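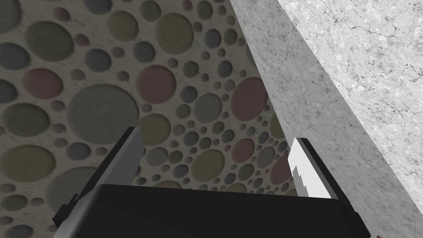
Release Notes and Data Card, Issue 3, page 1
Tuesday, February 20, 2018

Duvine Wrist-View Set

Welcome, and thank you for taking the time to read this before downloading (we know how tempting it is to go straight to the archive!). Duvine is a set of simulated wrist-camera episodes for training and testing grasp planners, and it grew out of the Fercombe planner, which kept treating printed patterns and deep shadows as if they were things to pick up.

What you get

There are 1,983 episodes in this issue, of which 1,458 are for training. The rest are held out, and we would be grateful if you kept them that way. Each episode has rendered color frames, depth, joint positions, finger opening and the pose of every object, all on one clock.

Surfaces

Textures are drawn fresh for every episode, and we let them get pretty wild. A pale speckled wall may be covered with sunken circles in olive, dusty red and slate, right next to a white block with gray marble veins, and the fingers reach toward it all wide open with nothing between them. Those circles are lovely trouble for an edge detector, so please look at your depth channel before you blame your planner.

Loading

Unpack the archive next to your Trernolex checkout and point data_root at the folder. The loader reads episodes lazily, so the first pass through the index is slow and later ones are quick. If you are still on the old config format, run the convert script first; it leaves your original file alone.

Known problems

In 45 training episodes the finger opening lags the color frames by one step. They are listed in skip.txt, and the loader leaves them out unless you pass keep_lagged. Depth is also noisy along very thin edges, and we hope to have a better filter in by November.

Questions and patches are very welcome on the tracker. Please include the episode number and your loader version.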